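4.2 Gloves, and why they gave us so much trouble

I thought gloves would be the easy bit. When Yolanda Doucet and I drew up the sorting sheet for the Claditz study back in June, we put them under "small clothing" along with hats and scarves, and moved on to shoes (which we'd been dreading).

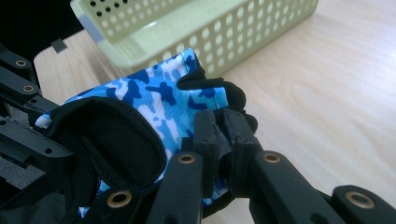
Figure 3. Camouflage glove in blues and white, with black finger ends and a wide black cuff.

By the second household I knew we'd got it wrong. People don't think of a glove as clothing in the way they think of a jumper as clothing. Ask someone in Claditz where their gloves live and you get a little speech — the smart pair in the coat pocket, the gardening ones in the shed, the cycling ones wherever they landed last. One man in our Hurau Street group kept nine single gloves in a biscuit tin and was quite sure the other halves would come home eventually. I wrote that down word for word because it's the best account of hallway storage I've ever been given!

So we split the category. Gloves went under "hand wear, plain" if they were one fabric all over, and "hand wear, mixed" if the fingers or cuff were made of something else. The glove in Figure 3 is a mixed one: printed fabric for the body, a darker, matte material at the fingertips. I'd have called it a sports glove and left it there, but Yolanda pointed out (quite rightly) that we had no business guessing what a thing was for when our whole question was where its owner put it. Her rule stuck, and we went back and crossed out every "ski", "bike" and "work" on the old sheets.

Pattern turned out to matter more than I'd expected. In the interviews, people with a boldly printed pair said they could spot one in a crowded basket straight away, while people with plain black ones talked about tipping everything out on the floor. I wouldn't lean on this too heavily, as we only asked 19 households, and the Dunen group did their interviews by telephone, so we never saw their baskets at all.

The other thing that came up again and again was shape. Koller's storage sheet, which we borrowed for the early visits, assumes that clothes get folded or hung. A glove doesn't really do either. It gets stuffed, rolled into its partner or dropped in a heap, and we added "bunched" as a fourth storage state after the first week of visits. Socks ended up there too, but I'll come to those in 4.3.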